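Zirkari pauses home arm trials after gripper fault

May 14, 2019

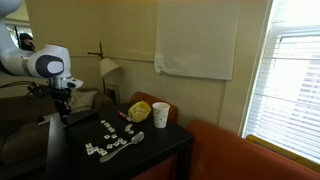
Zirkari has paused all household trials of its light-duty robotic arm after a fault in the gripper controller caused several units to close harder than they were told to. The company said no one was hurt.

The problem came to light in April, during tabletop work at a trial site in Cuautle. An arm that had been set to pick up small items closed its fingers at close to full force and cracked the casing of a remote control. The operator pressed the stop button, but the fingers stayed shut for another 2 seconds before they let go.

Zirkari traced the fault to a software update sent out earlier that month. Under the update, the controller could lose its force limit if the arm was restarted while the gripper was still powered. The arm then fell back on a factory setting meant for bench testing and gave no warning on the operator's screen.

The company checked the logs of all 101 arms in the trial and found 543 grips made with no force limit in place. Most involved soft or sturdy objects and were not noticed at the time. A smaller number ended in dropped or damaged items, including cups and a pair of glasses.

The gripper itself is made by Drutel, which said its hardware worked as designed and that the limit is set by the arm's own software. Zirkari agreed with that account but has asked Drutel to add a mechanical stop to the next batch — a change that would hold even if the controller failed.

The slow release is being looked at separately. Trial rules call for the fingers to open as soon as the stop button is pressed. Kideck, the testing firm hired to review the case, will run the repaired arms through around 4000 restarts before any of them go back to work.

Households in the trial have been told to leave the arms unplugged and to keep hands away from the fingers if a unit is still holding something. Zirkari will collect the arms at its own cost and pay for damaged belongings. It has not set a date for the trials to resume.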